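# Speaker notes: The small kitchen and the habit of eating at home

Vaida Bite, evening talk at the Mondulstead library, October 27, 2023

Wait for the door to close before I start.

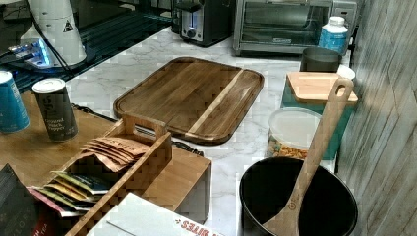

## Opening (speak slowly, do not read)

Good evening and thank you for coming. My name is Vaida. I teach household economics to adults, and before that I worked in a canteen, so I have cooked for many people and I have also washed very many pots.

Tonight I want to speak about one question. Why do we stop cooking at home, even when we know how to do it and we like the result?

(Ask: who cooked dinner yesterday? Let them put hands up. Do not comment on the people who did not.)

Most people answer me with the word "time." I believed this also. Then I kept a notebook for my own family during one winter, and I saw that on the evenings when we bought ready food, I often had a free hour. I had the hour but I did not have a place to put the onion.

## The counter

Keep this part short, they will want to talk about their own kitchens.

- A counter is a work table. In many homes it becomes a shelf.
- Things arrive there one by one. A toaster, a jar, the mail, a bottle that belongs under the sink.
- Each thing is useful. This is why it is difficult to take it away.
- When you come home tired, you must first clear, then cook, then clean. The clearing is the step that sends you to the telephone to order.

Story of Monique Jacquet, my neighbor (she gave permission, she is maybe in the room, look for her). Monique has a very small kitchen with one window. She decided that one piece of counter, as wide as her two forearms, stays free in the evening. All other places may be in disorder. She told me she did not become a better cook. She only began to cook soup again on work days.

Pause. Drink water.

## What the notebook showed

Say clearly that this is my family only, it is not science.

I wrote down 63 dinners. I marked who cooked, what we ate, and how the kitchen looked at the moment we began. On 20 of these evenings we ate food from outside. I expected them to be the late evenings. Many were early ones, after a weekend when we had guests and did not put things back.

If somebody asks about money: in our case the outside dinners cost more than all the groceries for the same weeks. I will not give the sum, prices have changed since then and people start to argue about the price of butter.

## Three changes that are easy to test

Show slide 2, only the titles.

**1. Decide the place of the board first.** In my family the cutting board stood behind the bread box, and to take it out I had to move the bread. Now it has the nearest place to the sink. Everything else is arranged after it.

**2. Separate daily machines from weekly machines.** The waffle iron is weekly, or honest people will say yearly. It can live in a cupboard, even in another room. My sister-in-law Jurgita Raudsepp keeps hers in the hall with the shoes, in a closed box, and the waffles taste the same. (They usually laugh here. If not, continue.)

**3. Prepare the next evening before you sit down.** Put the lentils in water. Take the pot out. It is less than a minute and it helps the tired person of tomorrow.

## Objections I expect

*"I live with students, the kitchen is not mine."* Agree on one free place and not on the whole kitchen. Hyun-seo Kwak from the Antoniuk Street residence tried it with her floor. They put a line of tape on the counter. The tape came off in December but she says people still leave this part free.

*"My children take everything out."* Yes. Mine too. I have no solution, I have only baskets.

*"I do not like to cook."* Then please do not. There is bread and cheese, and it also needs a clean place for the knife.

## Exercise in pairs

Give out the paper cards. Every person draws their counter from above, with all things on it, from memory. Then they change cards with the neighbor and the neighbor asks about each thing: when did you last use it? 

Ring the small bell after the first exchange. Do not let it go too long, the room must be free for the choir.

## Before they leave

- The recipe sheet is on the table by the door: barley soup, red lentils, potato pancakes without frying.
- Vija Siliņa has the list for the cooking evenings at Zirnus. Write the telephone number clearly, last time we could not read several of them.
- Return the bell and the tape to the desk.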